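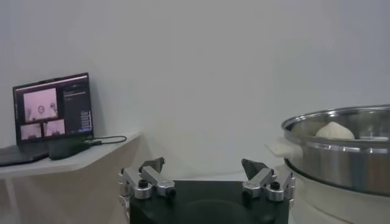 Kastthorpe, June

Relloveo bun-transfer results: frequently asked questions

Prakash Krishnan keeps this page. It covers the questions that came in after the Relloveo numbers went up, and a few I wish had come in. I ran part of the evaluation and I am not a great believer in the headline figure, so read accordingly.

What was tested?

One policy, trained by imitation, on one family of kitchen tasks: taking a steamed bun out of an electric steamer and putting it on a plate. The arm has a two-finger gripper and a camera mounted at the wrist. The policy gets camera images and joint positions and puts out short chunks of motion. There is no planner behind it and no model of what a bun is.

How much training data?

2,416 demonstrations, all teleoperated. That sounds like a lot until you ask how many different people gave them. Six did, and two of those six account for more than half. When the policy hesitates over the pot rim before going in, it is copying a habit of one operator. I can tell you which one, and so could anybody who has watched her drive the arm for an afternoon.

What is the claimed result?

The Relloveo write-up reports 757 evaluation trials and says the new method beats the baseline, Pace, by a wide margin. The trial count is right. I have the logs. My trouble is with what was allowed to count as a success.

So what counted as a success?

A bun that left the pot and ended up on the plate within the time limit. A torn skin did not matter. Neither did a thumb-deep dent from the fingertip pads. When I rescored a batch of 35 videos with "would you serve this" as the test, the gap between the two methods got a lot smaller. A batch of 35 proves very little by itself. I would still like to see the whole set rescored that way by someone who doesn't know which method they are watching.

Why buns?

They are soft, they are pale, and they stick to things. A white bun in a shiny pot under overhead light gives a wrist camera a hard time, and polished steel throws back reflections that change every time the arm moves. As a test object it is a fair choice. As evidence about "deformable food" in general, which is how the abstract puts it, it is one kind of food.

Did the steamer move between trials?

Less than the write-up makes it sound. The text says "randomized placement." In practice the steamer stood to the right of the gripper, near the wall, and was shifted a few inches either way. I never saw it placed on the left, where the laptop shelf is. The policy may well cope with that. It hasn't been shown.

Was the background varied?

No. It was a plain light gray wall from start to finish. I raised this early and was told background variation was planned for later. Anyone who has taken a policy trained against a blank wall into a real kitchen knows why I asked.

What are the camera windows on the laptop for?

The operator watches them. There is a big one and two smaller ones under it. Several people have written in about the pink tint on the feeds. I don't have a confirmed cause and I am not going to guess at one here. What I can say is that nobody has compared color-corrected input with uncorrected input, and it would be a cheap experiment.

Does the policy know when it has hold of a bun?

Not by touch. No force or pressure reading goes into it. It infers contact from images and from how far the fingers have closed, and on something soft those two can disagree. A good share of the failures I watched were empty closes followed by a very confident trip to the plate. The fingers come down, shut on air, and off it goes.

Is the comparison with Pace fair?

Partly. Both were trained on the same demonstrations. The new method then got several rounds of tuning on this setup, while Pace ran with the settings it shipped with. I don't think anyone meant to tilt it. It is tilted all the same. Give Pace an equal amount of attention and I would take the comparison seriously whichever way it came out.

Has anyone repeated it elsewhere?

The group at Jiltisley has the weights and the same gripper. They got it running and they see the same rim hesitation. They have not finished a full set of trials, and I would ask people to stop quoting their early videos as a replication.

Were failed trials left out?

Trials were dropped when an operator flagged a "setup fault." The rule for that flag was written down after testing started. Most of the dropped ones look like real faults to me, such as a lid left on. A few look like ordinary failures. The dropped videos should be released with the rest.

Is there anything you do believe?

Yes. The motion chunks are smoother than what Pace produces, and that holds up on any scoring you like. Reaching into a deep pot without hitting the rim is hard with a gripper this wide, and the policy does it more often than I expected. If the paper had claimed that much I would have signed off on it without fuss.

What would change your mind about the rest?

Blind scoring with bun condition included. A second pot, a dull one if possible. The steamer on the other side. A tuned baseline. None of it needs new hardware.

Can I use the demonstrations?

Yes, for research. Please keep the operator labels attached when you split the data, or you will end up testing on the same hands you trained on.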